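Wednesday, bench notes, home garden trials

Wet start, so I stayed under cover until ten and caught up on the tomatoes. The hardening-off lot went out to the cold frame on the south wall for a third night and they look fine to me, a bit purple under the leaves but standing up straight. The ones I left on the heated bench are taller and floppier, and I had to put canes in for half of them. I'm going to stop mollycoddling seedlings one of these years (I write this every spring, it's in last year's book too, same page nearly).

Soil thermometer in the raised bed at Erthorpe gave 9 at breakfast and 12 after lunch. Still too cold for the dwarf beans. I sowed the first row anyway because the packet was open and I wanted to see. Second row goes in when we get 12 first thing in the morning, and no sooner. If the first row rots, fine, that's a result and I'll write it down like one.

Germination counts from the trays, for whoever takes over the spreadsheet: Plelen lettuce, 100 sown, 61 up. That's poor. The seed was from the opened tin and I have a feeling the lid had not been pushed down properly over winter, so I don't want to blame the variety yet. I've started another 100 from a sealed packet on the lower shelf, same compost, same water, and turned the heat mat off under both. Lettuce sulks if it's too warm and I think the mat may have been half the trouble. Should have thought of that before I sowed, really!

Compost. We had the new peat-free in from Brennan and it is a lot coarser than the last delivery. Bits of bark the size of my thumbnail. Lovely for potting on, hopeless for anything small, so I put three buckets through the riddle and used the fines for the brassicas. The coarse stuff left over went on the paths between the beds, where it's already doing a better job than the straw did. It dries on top very quickly and stays sodden underneath, so PLEASE lift the tray and feel the weight before watering. I drowned a whole tray of basil going by the colour of the surface and I'd rather we only did that once.

Slugs: two nights of going round with a torch and they are all along the bottom edge of the cold frame, where the wood has gone soft. I've scraped it out and stood the frame up on bricks. No pellets in there while the seedlings are on the ground, we agreed that in the winter and I'm sticking to it. The hostas by the gate can look after themselves.

Feed. Nothing until the first true leaves are properly open. After that, the seaweed stuff at 3 ml to 1000 ml of water, once a week, and write it on the board when it's done. Somebody (me) fed the peppers twice in the same week because it wasn't on the board. They don't seem to have minded, but it makes the comparison with the unfed row a bit useless, so I've relabelled both rows and we'll start again from today.

Last frost. The forecast is mild right through to the weekend and everyone on the neighbouring plots is planting out courgettes like mad. I'm holding ours. The dip at the far end of the Drirkomari beds catches cold air when the top end stays clear, and we lost the squashes there last year on a night that was supposed to be mild. Fleece is folded in the blue crate, pegs in the coffee tin.

To do: wash the root trainers, find the other dibber, prick out the leeks, order more labels (the pencil ones, the marker fades by July). Check the bean row on Monday but don't dig them up to look. 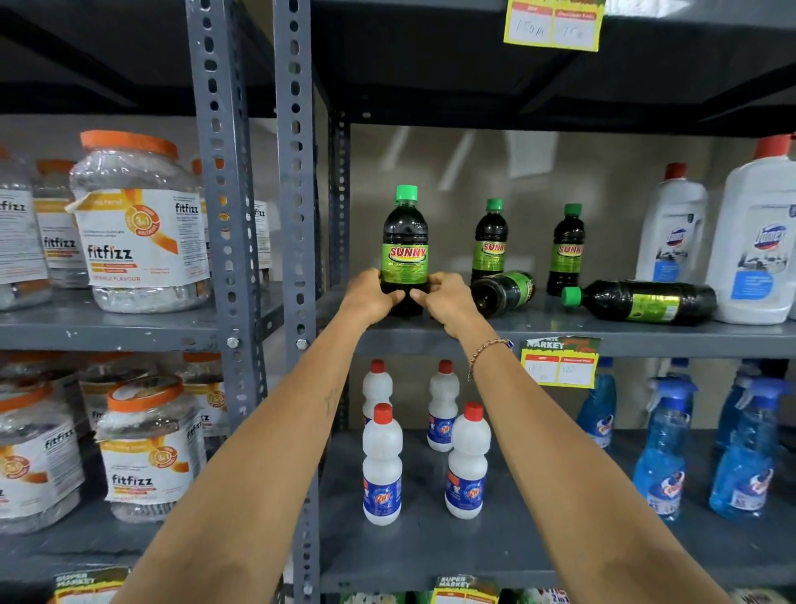 On the lettuce, I'd leave the mat off for the whole month and put the second tray somewhere shady as well. Mine came up patchy from a fresh packet last spring and the only thing I changed for the next sowing was moving it off the sunny sill. Are you covering the seed at all, or just pressing it in?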